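Folding first, talking later. That's how the lead on the Mukwood study wants to do this, so we talk while the grippers are being wiped down. It's 3 in the afternoon and the coffee is gone.

The question they started with was small. Does a policy trained on hand-held demos learn to move soft stacks, or does it just learn to squeeze? "We had 2000 demos from the first round and it squeezed. Every time. Top shirt stayed, the bottom one went sideways."

So they changed the instructions, not the model. Demonstrators at the Achterberg site were told to take the stack from the sides, low, and wait a beat before lifting. Boring stuff. "I was sure the pause was noise. I wanted to trim it out - glad I lost that argument."

Second round was only 128 demos. Drops in the Olum test went from 23 to 3, same arm, same clothes.

Same clothes is the catch, and she knows it. "Yes, yes. We havent tried towels. Ask me in January."
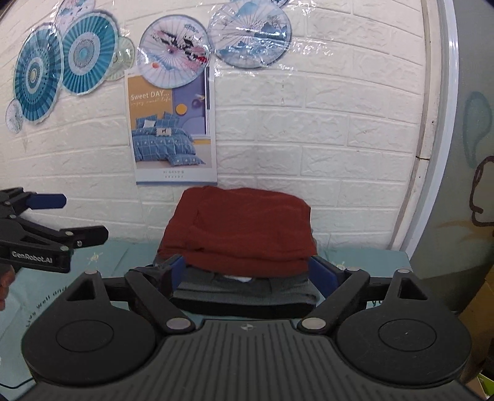 "What I think it picks up is the contact height. If the pads sit too high you only have the top piece, and the rest is along for the ride." She wants force data next, Tirolen has a sensor pad on order. No date on that. Then somebody calls her from teh hallway and she's off, still talking - something about pillowcases.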